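Diary, second week at the Cosetham house

Last updated: October 2026

I slept badly and woke early, and for once I didn't mind, as the kitchen was warm and I had the whole table to myself. I've been meaning to write down how the bread is going ever since I started again in June, and I keep putting it off in favor of eating the bread, so let me try to be good tonight and get it all on paper.

The rye starter has come back to life! I fed it with the dark flour from Ciltura (the last of the bag, sadly – I'll have to go back to the mill shop before the weather turns) and by lunchtime it had climbed right up the jar. I used 280 grams of flour and a good spoonful of salt, and I let it sit for 40 minutes before I so much as touched it, which took more patience than I usually have. My grandmother would have had it kneaded and shaped by then, and hers was always better than mine, so I'm not sure what I am proving.

The loaf went in after supper. I forgot to turn the heat down after the first 20 minutes, so the crust is very dark on one side, but I rather like it that way, and with butter it was lovely. I had two slices standing up and then a third sitting down, to be civilized. 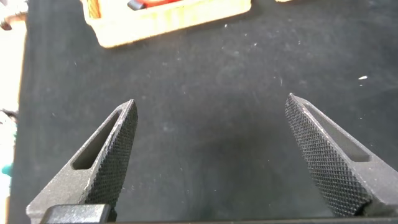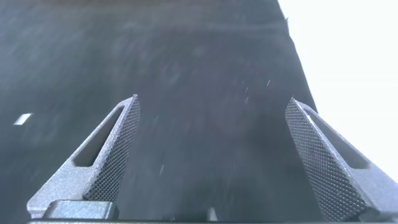 Afternoon walk, and the letter

I went out between the rain showers and took the long way along the creek – all the leaves are down at the far end and you can see straight through to the Voß orchard. They had crates of small yellow apples out by the gate, and I left my coins in the tin and carried home more than I had pockets for. I think there's a cake in them, or at least a pan of sauce.

There was a letter waiting when I got back, four pages, and full of news about the new baby and the old roof. I read it twice with my shoes still on. I want to answer it properly, so I've put it under the lamp where I can't miss it.

Tomorrow: stamps, dark flour if the shop has any, and peel the apples before they go soft. I must also remember to feed the starter before bed.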